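Two flavours, one kitchen and a lot of failed custard: an afternoon with Greneo

I got to the Greneo unit twenty minutes early and smelling of train, and A-yeong Bae opened the door, looked at the mod in my hand and said, "Oh good, you brought something heavy, we'll ruin your coils." I liked her straight away.

If you've been near a vape shop counter in the past few months you'll have seen their bottles, the short fat ones with the plain green caps. Greneo is two people. A-yeong does the flavours. Kanokwan Sitthichai does, in her words, "everything that isn't fun, and then she lets me taste things." They make four juices at the moment, and I've been getting through their barley tea one, Onau, at a rate I'd rather not tell my bank.

So I asked about that first. Who on earth decides to vape barley tea?

"Me," said A-yeong. "My gran had it on the go all day, every day, in a big dented kettle. I didn't think anyone else would buy it! I wanted a juice I could use in the morning that didn't taste like a pudding. Everything I had at home was a pudding."

Kanokwan was against it. She doesn't mind saying so.

"I said make it a side thing, put it in ten bottles, give it to your cousins. I'd tried the early ones and they tasted like a cardboard box. A nice box, mind. Then she brought in version 17 and I finished the tank without noticing, and I went and found her and said all right, fine."

Version 17 is what's in the bottle now. The trouble with toasted flavours, A-yeong told me (and she talks with her hands, so I moved my tea), is that they're brilliant at low power and turn to ash when you push them. She mixes at one temperature in her head and people go home and run it at another. Half the messages they get start with someone saying it tastes burnt, and then it comes out that they're running it at eighty watts through a coil they put in at Christmas.

"I don't want to tell people off," she said. "It's their kit. But turn it down a bit! Have a go at forty. And change the coil, please, I'm begging."

The custard

I'd been told by a shop owner to ask about the custard, and when I did, both of them groaned.

There was going to be a custard. It was called Ikis, it had a label and everything, and it was meant to be out last July. A-yeong had it steeping in a cupboard in the back and thought it was the best thing she'd made. Kanokwan sent out 319 small bottles to people on their mailing list and asked them to be blunt.

"They were blunt," said Kanokwan.

"One man wrote that it was like licking an envelope in a bakery," said A-yeong. "I've still got that email. He was right as well, that's what hurt. It was lovely for two days and then the vanilla dropped out and there was this papery thing left behind."

She's been back at it on and off ever since. I was given a drip of the newest one on a borrowed RDA and thought it was very good, very eggy, with a bit of nutmeg coming up at the end. She pulled a face and said it needed another three weeks in the dark. I'd have bought it there and then, but I'm easily pleased by custard.

Nic salts, and arguing about them

I asked whether they'd do salts. You can't move for them just now, what with all the little pod kits, and I know plenty of people who've packed in cigarettes on a pod after getting nowhere with a big tank.

This is where the two of them don't agree, and I got to sit there with a biscuit and watch.

Kanokwan wants them, and soon. "My brother smoked for years. He won't carry a thing the size of a torch about. He wants something in his shirt pocket that works when he sucks on it. There are far more of him than there are of you, no offence."

None taken. I do carry a torch about.

A-yeong isn't dead against the idea, but she's fussy. Her recipes go flat in a pod, she says, and she'd have to build each one again from nothing. "You've got this tiny coil and a whisper of vapour. Barley in that is just warm air. I'd need to double it, and then it's harsh, and then I'm chasing that." She reckons a mint would be the sensible one to start with. She then told me she doesn't like mint.

They've got as far as a name, Oh, which Kanokwan wrote on a sticky note because that's what her brother said when he tried the sample. It's stuck on the fridge. I think Kanokwan is winning.

Bottles, labels and boring money

A batch of Onau is 690 bottles, and between the two of them they still stick every label on. I had a try and did four, and Kanokwan took two of them off again and redid them without a word.

I asked if the rules had been hard going for such a small outfit. Kanokwan laughed at that one for a good while. Every strength of every flavour has to be tested and sent off separately, and it all costs, so a new juice is a much bigger gamble than people think. It's the reason they've only got a handful on the shelf. "People say, oh, do a strawberry, do a cola. It'd be a strawberry or our rent," she said.

They stick to ten mil bottles for the nicotine ones, like everybody has to, and they've put out one shortfill of the barley to see how it goes. It's gone quickly. The next lot will have a wider nozzle, after a fair few people (me included) squirted it down their jeans.

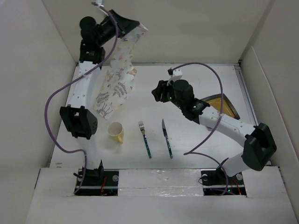

What they're vaping themselves

I always finish with this one, as you lot always ask.

A-yeong is on an old single-coil RTA she's had for years, with a chipped drip tip she won't replace, and whatever she's testing that week. When she's off duty it's plain tobacco, very dry, thirty watts, nothing sweet in it.

Kanokwan uses a cheap pod with Onau in it. A-yeong had only just finished telling me that doesn't work.

"Works for me," said Kanokwan, and went to answer the phone.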